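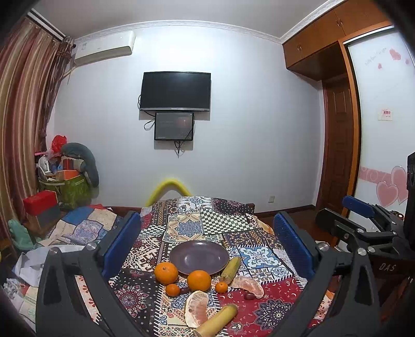
Page 5

Barrios Fruit Share
Call for participants: household fruit diary, spring round

The Barrios Fruit Share is looking for households in Lamiddale and the surrounding townships to keep a diary of the fresh fruit they buy, eat and throw away. The spring round begins in April and runs for eight weeks. We have places for 261 households and will take people in the order their forms arrive, as long as each part of the district is covered.

Why we are asking

Our buying list has hardly changed in years. It is heavy on oranges, mandarins and grapes, and we get complaints every winter that too much of the citrus goes soft before people get through it. The last survey went to 1336 addresses and asked what people liked. Most said they liked everything. A diary should give us a better idea of what gets eaten in a normal week and how the size of the share ought to change with the size of the household.

Who can take part

You must live in Lamiddale or one of the townships on the Stosoren bus line. One adult in the household has to be willing to fill in the diary. You do not have to be a Fruit Share member, and we would like at least half of the places to go to people who are not. Single people, couples, families and shared houses are all welcome. Households where someone is on a medically restricted diet can apply, but please say so on the form.

We cannot take households that run a food business from home, or anyone who works for Brasta, our wholesale supplier.

What you will do

Come to one evening briefing at the Barrios hall, 6:30 p.m., lasting an hour. Parking is behind the building.

Write down all fresh fruit that comes into the house, including gifts and fruit from your own trees. Weights can be taken from the receipt or from a kitchen scale. We can lend you a scale.

Write down what is thrown out or composted, and the reason if you know it. Peel and cores do not count as waste and should be left out.

Answer a short phone call in week four. At the end, return the diary by mail in the envelope provided or drop it at the hall.

Most people in the trial round spent five minutes a day on the diary. If you miss a day, leave it blank and carry on. Please do not fill it in from memory later in the week.

You should shop and eat the way you normally do. There is no target, and we are not checking whether anyone eats enough fruit.

What you get

Each household that returns a diary with at least six full weeks receives a $60 grocery voucher and two free fruit shares, to be picked up any time before the end of summer. Households that stop early but have finished three weeks or more receive one free share.

Your information

Diaries are stored under a number, and your name and address are kept separately. The results will be printed in this newsletter and will not identify any household. You can leave at any point and ask for your pages to be destroyed.

How to apply

Fill in the form on the back page or pick one up at the Barrios hall, the Lamiddale library or the Stosoren depot ticket window. Forms are available in English and Spanish. Hand them in at any of the same places by the end of March. We will write to everyone who applies, including those we cannot place, and anyone left over will be offered a spot in the fall round first.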